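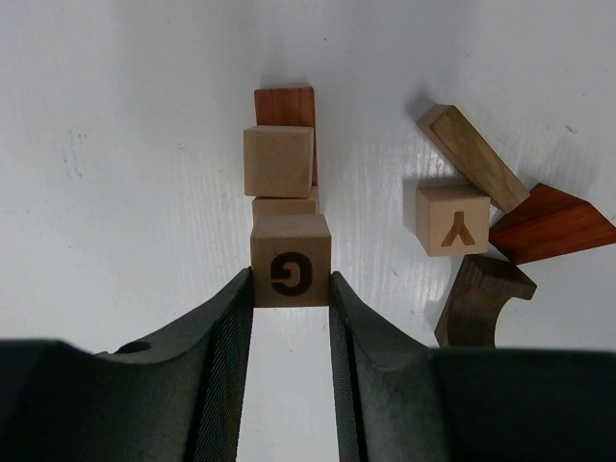
Wrist camera view, ribbed pads on a lettered cube.

Jondstead grip notes: README

Hello! If you've landed in this folder you're probably after the gripper comparison we ran on the two-arm bench at Ilten, so I'll try to tell you what's in it, what you can trust and what I'd leave well alone. I'm Colin Oakley, I look after the bench, and Socorro Huaranga wrote the controller side and did most of the driving. If something below sounds cleverer than the rest, it's probably hers.

What we wanted to know

We had two sets of finger pads, the ribbed ones and a smooth set called Wermont in the file names, and we'd been arguing since May over which was better on small wooden blocks. The arms are the same, the blocks are the same, and only the pads and the closing force change. The job is dull on purpose: pick up a block, lift it, hold it, set it down on the white top near where you found it. Some runs ask for a stack as well, and those have "stack" in the name.

What's in the folder

There are 328 attempts, split over 11 sessions. Each attempt has its own folder with video from the wrist camera, video from the fixed camera, joint positions for both arms, and a little text file called notes.txt where whoever was driving wrote down what they thought. Do read the notes! Mine are short and grumpy, Socorro's are long and useful.

The blocks are a toy set, cubes with letters on and then the awkward ones – a wedge, an arch, a long plank and so on. We used the cubes for the fair comparison and the others for the fun of it, so please don't mix the two when you work out averages. Letters come up mirrored in some of the wrist video. If you want to read them with software, check which way round your clip is first (I lost most of an afternoon to that).

How the bench is set up

Both arms sit along the front of the table, with pale grey walls on the other three sides. The walls stay plain, which keeps the background boring for the fixed camera, and the blocks start out loosely scattered in the middle where either arm can get at them.

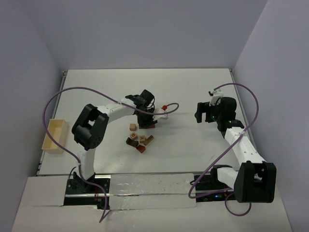 The cables are the bit I'd change. They loop up and over so the arms can move freely, but one of them can wander across the fixed view at just the wrong moment, and on a long reach you can get a bit of tug at the wrist. Socorro slowed the reach down in the later sessions and that helped a lot. If you're comparing speeds, stick to one session at a time.

The closing command runs from 0 to 2000, in the controller's own units, so don't go reading newtons into it. We settled on 300 for the cubes. Higher than that and the smooth pads tended to squirt the block out sideways, which was very funny the first time.

What we found, more or less

Ribbed pads won on the cubes and I was pleased, having bet on them. They put up with a crooked approach far better, and a block that went in slightly twisted usually stayed put. The smooth pads let go more cleanly, though, and for stacking I'd pick them, as the ribbed ones sometimes nudged the top block on the way out. On the wedge both were hopeless.

Known problems

Glare off the table top comes and goes in the wrist video. The clocks on the two cameras drift apart over a long session, so line them up on the moment the fingers close. Session four has no right arm joint data at all – my fault, I'd unticked it.

The Entwistle script in the tools folder makes the summary table. It's slow but it works. Last tidied 24th September. If you find a mislabelled attempt, send me the folder number and I'll fix it.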